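Home | Cells | Maintenance | Safety | Contact

Checking the Counter Cell at Sadilley Before a Session

Prepared by Zarmeena Mirani, Cell Maintenance

This page sets out the routine check of the Endow counter cell. It applies to both arms, the grippers and the cameras. The operator should complete it before the first task of the session, and again whenever an item on the counter has been moved.

1. Isolate and inspect

Press the stop button and wait for the drives to release. Follow each cable from its connector to the first clip. Wipe the arm housings with a dry cloth. Solvents must not be used on the warning labels.
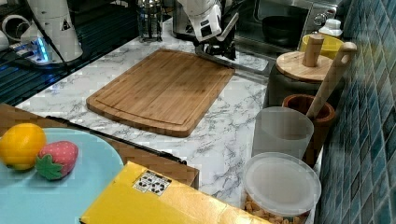

How often should the gripper fingers be replaced?
Fingers are changed after 1,200 closing cycles, or sooner if the tips are worn. The cycle count is shown on the Trivard status page.

2. Check the fingers and the wrist camera

Open and close each gripper at low speed. Both fingers should move freely and meet squarely. Tighten any loose fastener with the short key kept in the cell drawer. The wrist camera should then be brought over the cutting board, which serves as the reference object for this cell. 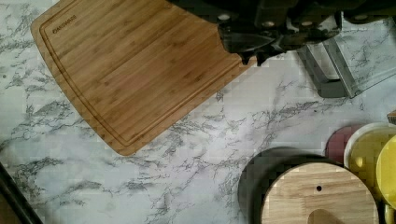
If the live view is blurred across its whole area, clean the lens and repeat the step. If it remains blurred, refit the camera bracket and run the lens routine, which takes eight minutes. Do not adjust the focus ring by hand.

3. Confirm the counter layout

Compare the counter with the layout sheet. The board must lie clear of the appliances, with open counter around the gripper's approach. Containers with lids are kept towards the wall.

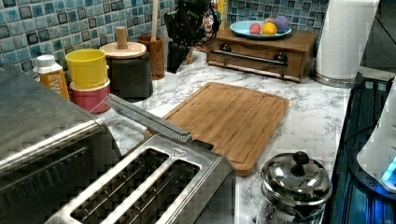

Cutting board and surrounding items on the counter, with the toaster in front.

4. Run the reach test

Release the stop button and select programme 683. The arm will travel to each corner of the board in turn and pause above it. Keep hands and sleeves outside the marked area throughout.
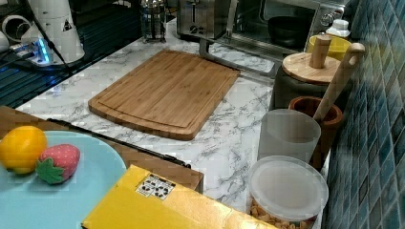 Should the arm pause away from a corner, stop the programme and repeat the calibration described in the Ó Súilleabháin manual. A second failure must be reported before any task is run. Enter the result in the cell log with your initials and the time.

The full check is also carried out every Sunday, whether or not a session is planned.

Share | 69 shares | 8 comments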